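Aurora Azevedo has worked from the same spare bedroom for nine years. She translates technical manuals and, when she can get them, novels, and she runs her one-person business, Carvalho, between school drop-off and dinner.

"I started in the kitchen," she says. "Then I got a contract for 2952 pages of pump documentation and my husband asked me to please find a door I could close."

The pump job paid for the desk and most of a chair. Her rate was low then. She charged by the page, which she now tells beginners to avoid, and she didn't ask for a deposit until a client in Trolow went under owing her for two months of work.

"I was out 2000 dollars. I cried, then I wrote a contract. Horácio Antunes read it over for me and crossed out half of it. He said if I couldn't explain a line on the phone, it had to go."

Her day starts at 5:30, before anyone else is up. She drafts until breakfast and leaves email until the afternoon. Novels get the early hours. Manuals can be done tired — she says this without apology — as long as the term list is good.
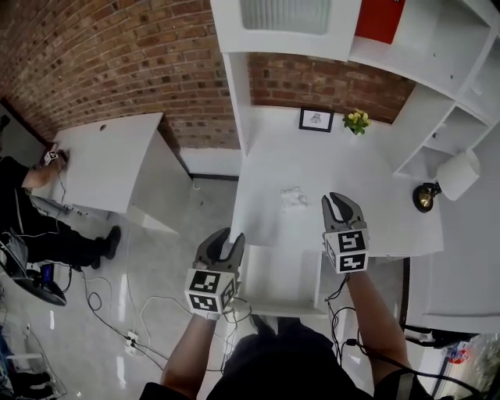
A white desk with a lamp, a framed sketch and yellow flowers.

She is less settled about machine translation. Two of her regular clients now send her computer drafts to correct, at a lower rate. She took the work for a year and stopped in April.

"It took me the same time. I was reading everything twice, once to see what it said and once to see what it should have said. Vitória Simões likes that kind of work and she's fast at it, so I send it to her."

What replaced it was a novel for Brenomgate, a small press that prints 100 copies first and waits. The book is 287 pages and has a grandmother who talks in proverbs, many of them made up by the author.

"I kept a list on paper. Some I translated straight. Some I had to invent again from nothing. There's one about a goat that I still don't like."

She has asked for one more week.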